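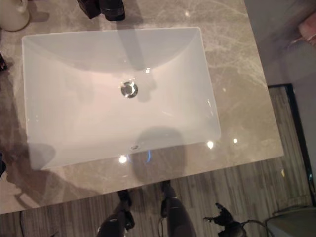
We should skip the Proronlow game altogether, was the first text on my phone this morning, sent at some awful hour. Too far, too early, too big a gym, and do I want our freshmen down twenty before they've learned the inbounds plays. No hello. Didn't answer till after coffee.

My answer was no, we're going. 170 miles each way, I know. But they're giving us a real crowd, up to 4,000 if the students turn out, and our kids have only ever played in ours, 1,338 seats and half of those behind a pole. Better to hear that noise in a game that doesn't count for the conference.

Got a thumbs up back. Not sure what kind of thumbs up.

Practice starts in 2 weeks. Schedule still has a hole in it. Stistside backed out in July and I've been calling around ever since. Everybody wants to host. Everybody wants a check for traveling. Left another message with Nistor, they have the same hole I think, their site shows a blank between the two road games. If they'd just call back. Would even split the officials.

Weight room at 6:30. Both centers early, good. Point guards late, together, with smoothies. Said nothing, wrote it down. The transfer looks strong, really strong, and lands on two feet now, which she did not in the spring. Ankle still taped. Trainer wants one more week of no cutting drills and I want one more week of no arguing with the trainer so fine.

Then film. Watched the Usgate loss again from last season, second half only. I keep telling myself it was the free throws and it was partly the free throws. But go back four minutes and we're in a 2-3 with nobody on the short corner, three trips in a row. Same kid catches it, same spot, same shot. I was standing right there! Ten feet away. Can see myself on the film clapping.

So, short corner. Put it in day one, not day nine. Bottom defender takes the first pass, center fronts, weak side guard has to drop and HAS to talk. Drew it four times on the back of the travel form and now need a new travel form.
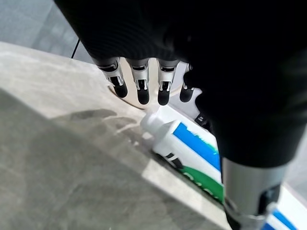

Four fingers, black tips.

Lunch was a granola bar over the keyboard. Budget thing came back. Bus approved for Proronlow, hotel not approved. So that's home at two in the morning with class the next day. Asked if we could do the hotel and cut the second pair of practice shoes. Waiting. The seniors would take the hotel in a heartbeat, the freshmen would take the shoes.

Afternoon was individual workouts, groups of four, the short sessions we're allowed. Notes before I forget:

Group one, shooting off the catch. Feet are slow. They catch then set, want set then catch. Made them do it without a ball for a while, they hated it, it got better by the end.

Group two, ball screens. The tall freshman sets a lovely screen and then just stays there admiring it. Roll! Told her roll about thirty times. Last rep she rolled so early there was no screen. Progress I guess.

Group three, mostly finishing with the left hand. Loud group, fun group. One of them asked if the Proronlow gym has those big hanging scoreboards. It does. Could see that go right thru all four of them. So there's my answer on whether to go.

Managers got the rebounding pads pumped up, one has a slow leak by the valve. Order a new one. Also order: whistle lanyards, dry erase markers (where do they GO), white tape, the thin kind.

Forgot to call my mother back. Call her.

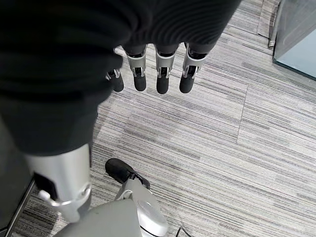

Evening

Nistor called. At dinner of course, fork in hand. They'll play but they want it at their place this year and ours next year, and they want it the day after our exams end. Not ideal. Half the team will have flights. But it fills the hole and they're good, better than Stistside would have been, and they press the whole game, which is what Usgate does. Said yes pending the athletic office. Wrote yes on my hand so it'd be real.

Have to tell the players before they book anything. Group message went out at 9, eleven thumbs and one question about whether there will be food.

Now starting lineup, which I swore I wouldnt do before the first practice. Did it anyway. Three names in pen, two in pencil. Erased one, put it back. If the ankle is right it's an easy five. If it isn't, we go small and I'm back to worrying about the short corner with a guard down there giving up four inches.

Free throws. Every day, tired, at the end, no exceptions. Put that at the top of the practice plan and underlined it.

Bed. Weight room 6:30 again. Text the point guards about the time.

Last updated: September 30, 2019

Contact | Copyright, all rights reserved | Back to top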